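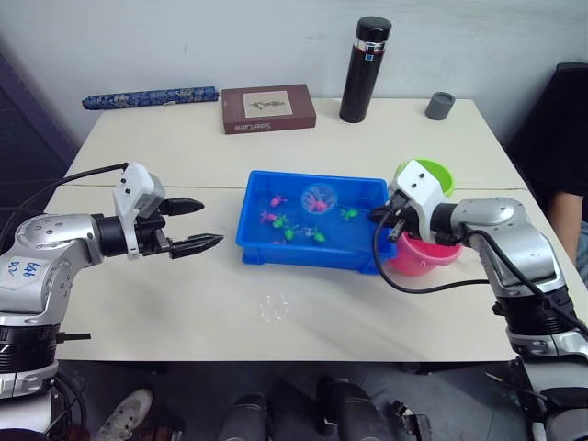

Station check before recording, water tray task
Site: Plomach, table 2
Date: Saturday, May 20, 2023
Checked by: Albane Bodin
Reviewed by: Blandine Lefèvre

1. Emergency stop pressed and released, both arms. OK.

2. Table panels level, no movement at the seam. OK. Pushed down hard on both sides of it.

3. Cables. Needs work. The right gripper cable lies in a wide loop on the table in front of the tray. It can drag through a splash or catch on the rim. Clip it up along the arm before the first episode. Left cable loops up behind the arm and is fine.

4. Gripper fingers. OK. Grooves cleaned, no chips at the tips. Check again after every 50 episodes.

5. Tray and water. OK. Clear water, filled. Change it at the lunch break -- cloudy water spoiled some 30 episodes in February and they all had to be dropped.

6. Toys. OK. Pink and green fish in the tray, clear ball with the pink fish inside it also in the tray. Move everything between episodes. Operators tend to put the ball back in the same spot, and the Fineo model learns the spot.

7. Buckets. Pink and lime green, both to the right of the tray. OK for today's script. Swap the colors front to back after lunch.

8. Back of table. Needs work. Patterned blue case, flat brown box, black thermos and gray cup along the wall. Background items are allowed under the Dabbas plan, but they stay put for a whole session. No drinking from anything on the table while recording.

9. People. Seated person keeps arms off the table once the arms are live. Reminder given.

10. Lighting. Small glare spot on the table in front of the tray. Accepted, it does not reach the fish.

11. Disk space for 14 hours of recording. OK.

Items 3 and 8 to be closed before start. Comment from B.L.: agree on 3, and please add a drip towel to the list for next time.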